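Guides > Living Room > Upholstery Care

How to Clean a Fabric Sofa at Home

Print this page | E-mail this page 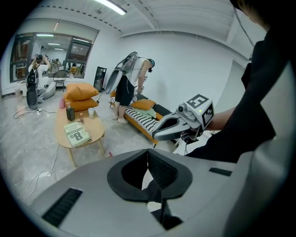
Start with the care tag, usually sewn under a seat cushion. W means water-based cleaners are fine, S means solvent only, and WS means either one. X means vacuum only, so stop after step 1.

What you need: a vacuum with an upholstery tool, white cotton cloths, a soft brush, dish soap, baking soda and a spray bottle.

1. Take off the loose cushions and vacuum both sides. Use the crevice tool along the back and under the arms.

2. Sprinkle baking soda over the fabric, leave it for 30 minutes and vacuum again. This takes care of most stale smells.

3. Mix 500 ml of lukewarm water with 5 ml of dish soap. Test it on the back of the sofa near the floor and let the spot dry fully. If the color moves onto a white cloth, call a cleaner.

4. Spray lightly and blot from the outside of the stain toward the middle. Don't rub, especially on velvet or chenille.

5. Blot again with a cloth dampened in plain water. Soap left in the fabric attracts dirt.

6. Press with a dry cloth, then stand the cushions on edge with a fan running. Keep people and pets off until everything is dry.

Zippers on cushion covers don't mean the covers can go in the washing machine. Many shrink and won't go back over the foam. Check the tag first.

For regular upkeep, vacuum every week or two and turn the cushions once a month.

Related Guides
Getting Candle Wax Out of Upholstery
How to Fix a Sagging Seat Cushion
Spring Cleaning List for April
Removing Pet Hair From Rugs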